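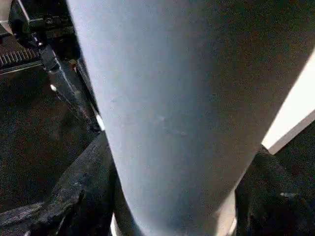 # 跟一位上门整理师聊了一下午:东西多的人,到底在囤什么

约她见面之前,我偷偷把自己家的玄关收拾了一遍。明明约的是在 Warrier 喝咖啡,她又不来我家,可我就是心虚,好像她隔着手机就能看见我鞋柜顶上那堆快递袋!

见了面我把这事跟她讲,她笑得咖啡都差点洒了。“你算好的,”她说,“有客户在我上门前一天通宵打扫,我进门一看,什么都塞进阳台了,门都推不开。那我还整理什么呀,光从阳台往外搬就搬了一上午。”

她做上门整理好些年了,最早在一家叫 Wolent 的搬家公司坐办公室,负责给客户估箱子。就是去人家里转一圈,打开柜子看一眼,报个数。她说那份工作把她的眼睛练出来了,现在进门站一会儿,大概就知道这家最乱的地方在哪儿。

“在哪儿?”我赶紧问。

“多半在床底下,还有厨房最高那一层。够不着的地方,大家都当它不存在。”

我默默想了想我家厨房最高那一层……好像有个烤盘,还有一包不知道哪年的粉条。

## 第一单差点做砸了

她的第一单是在 Tallberg,一对退休夫妻,房子不大,住了大半辈子。她那时候看了很多书,满脑子都是“断舍离”,一进门就让人家把衣服全堆到床上,一件一件问要不要。

“问到第二件大衣,阿姨就不说话了,”她说,“那件大衣领子都磨没了,我还在那儿劝,说你看都穿不出去了。后来叔叔把我拉到厨房,说那是她妈妈给改的。我当时脸烫得不行,真想找个地方钻进去。”

那天她什么也没扔成,陪阿姨把大衣刷干净,挂回去,然后三个人吃了一顿面条。她说自己回家路上一直在想,这活儿是不是不适合我。结果过了一个礼拜,阿姨自己打电话来,说厨房可以弄了,你来吧。

从那以后她就改了规矩:第一次上门,不碰衣服,不碰照片,不碰信。先从过期的东西下手,调料啦,药啦,化妆品啦。“过期的东西没有感情负担,日期印在那儿,谁也不用跟谁吵架。扔完一袋,人会松一口气,后面就好说话了。”

这个我太有体会了!我去年清过一次冰箱门,扔完那排酱以后整个人轻飘飘的,还专门拍照发给我妈看。我妈回了一句:那瓶豆瓣酱还能吃。

## 一小格一小格地来

聊到具体怎么做,她话一下子多起来,手也开始比划,把糖包、搅拌棒和我的笔全拿去当道具了。

她给客户立的时间是 15 分钟。闹钟一响就停,哪怕抽屉只理了半个。我说那不是更乱吗,半个抽屉摊在那儿多难受。她说就是要让你难受一下,第二天你自己会惦记着把它弄完,比谁催都管用。反过来,要是一口气干一整天,腰也疼了,架也吵了,往后好几个月都不想再打开柜门。

“很多人找我,是周末自己干过一场的,”她说,“干到下午没力气了,东西全在地上,晚上睡觉都得跨过去。那种时候打电话给我,声音都是带哭腔的。”

抽屉她主张先分格。小东西最怕滚来滚去,电池、发圈、指甲钳、备用扣子,混在一个大抽屉里,找一样就得全翻一遍。我问她是不是得买那种成套的收纳盒,她立刻摆手,说千万别先买。 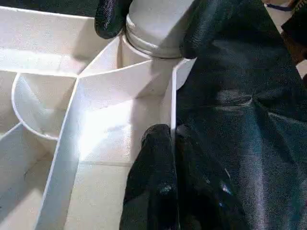
“先买盒子的人,最后都多了一堆盒子,”她说这话的时候特别严肃,像在讲什么医学常识。她有个客户,家里光空的收纳盒就占了半个储物间,每个都是打折时候买的,尺寸还都不一样,摞不起来。她的办法是先拿家里现成的东西垫着用,鞋盒盖、饼干盒、切短的牛奶盒都行,用上一个月,觉得位置对了,再量尺寸去买。用着不顺手就挪,反正鞋盒盖又不心疼。

我问:“那买的时候看什么?”

“看好不好擦。”她说她以前迷过一阵藤编的,拍照好看,放浴室里没多久就积灰,缝里头怎么抠都抠不干净。现在她自己家里用的都是表面光溜溜的,拿水一冲就行。还有一点,别买带盖子的。多一个盖子就多一个动作,累的时候你就会把东西放在盖子上面,而不放进去。

我当场想起我书桌上那个带盖的首饰盒,盖子上面堆着耳机、口红和两张超市小票。唉。

## 关于那 70 双袜子

每个整理师好像都有几个拿得出手的故事,我磨了她半天,她才肯讲,还叮嘱我不能写得太具体。

有一家的先生,袜子有 70 双,全是黑的。听上去很省心对吧?不用配对嘛。可是那些袜子长短厚薄都不一样,有的到脚踝,有的到小腿,黑得也深浅不一。每天早上他都站在抽屉前面一只一只比,比到太太发火。

“我没劝他扔,”她说,“我就问他,你最喜欢哪一种?他想都没想就抽出来一双,说这种穿着不勒。我说那好,你再去买几双一模一样的,放最前面,其他的装袋子,放到柜顶,想穿再拿。”

后来呢?后来那袋袜子再也没拿下来过,搬家的时候他自己捐了。她讲完得意得很,我也听得很满足,这种故事我能听一晚上。

另一个故事就没这么圆满。有位女士请她理书房,理得好好的,书按大小排,文件分了类,连笔筒都换了地方。过了一阵她回访,发现全恢复原样了,笔筒也回去了。那位女士特别不好意思,一直道歉,说自己太懒。

“我说你别道歉,是我没弄对,”她说,“她是左撇子!我把笔筒放在右边,她每次写字都得绕过去拿。我在人家书房里待了一整天,愣是没看出来。”

现在她第一次上门都会先请客户“演”一遍日常:回家了包往哪儿放,钥匙往哪儿放,渴了先走哪边。东西要往人顺手丢的地方安排。你爱把外套搭在餐椅上,那就在餐椅旁边钉个挂钩,别指望自己突然变成一个会走到卧室衣柜前面的人。

## 钱、时间,还有吵架

我知道大家都想问价钱,我也问了。她按小时收,具体数字她不让写,说各地差太多,写出来肯定有人骂。她透露了一下时间:一个普通的厨房,两个人一起干,大约要 2 个下午;衣柜看情况,最久的一次她理了快一个礼拜。

比价钱更麻烦的是家里人的意见。她接过的活儿里,太太约的、先生不知道的特别多,反过来也有。她的原则是谁的东西谁点头,哪怕一只破杯子,本人不在就先放着。她专门准备了一种“待定箱”,箱子上写好日期,放 60 天。到时候本人打开,想留就留。

“有人到期了连箱子里是什么都想不起来,那就很好办了。也有人天天去翻,那说明真的要用嘛,赶紧给它找个正经位置。”

我问她有没有跟客户吵过架,她犹豫了一下,说有,为了一套 Brivomska 的旧餐具。那家女儿想全处理掉,妈妈一个勺子都不许动,两个人轮流把她拉到走廊里讲道理。她夹在中间,最后憋出来一句:“要不今天先理鞋柜?”

我笑得拍桌子。她说你别笑,这句话救过我好多次。鞋柜真的很安全,谁家鞋柜都有一双穿不了的雨靴,全家人会一起骂那双雨靴,骂着骂着气氛就好了。

## 她自己家什么样

最后当然要问这个。我猜她家一定像样板间,她却掏出手机给我看了一张客厅的照片,沙发上堆着没叠的衣服,茶几上有孩子的拼图,拼了一半,上面还压着个碗。

“拼图不能动,动了要出大事的,”她说。

她家唯一从头到尾都整齐的地方是厨房台面,每天睡前清空,一样东西都不留。别的地方随缘。她说早上起来迷迷糊糊走进厨房,看见一整块空着的台面,心情能好到中午。我问那衣服呢,她说沙发又不做饭。

我们一直坐到店里开始拖地才走。出门的时候她忽然问我,你家玄关到底收拾成什么样了?我说鞋柜顶上清空了,快递袋都叠好了。她问叠好以后放哪儿了。

……放厨房最高那一层了。

她当街笑了半天,然后很认真地跟我说,快递袋留几个就够,剩下的今晚回去就扔,定好闹钟,别贪多。我照做了,扔完顺手把那包粉条也拿下来看了看日期,这个就不在这里公布了。她还答应下次教我叠床笠,就是那种四个角带松紧的,我每次都叠成一个球。学会了我再写一篇!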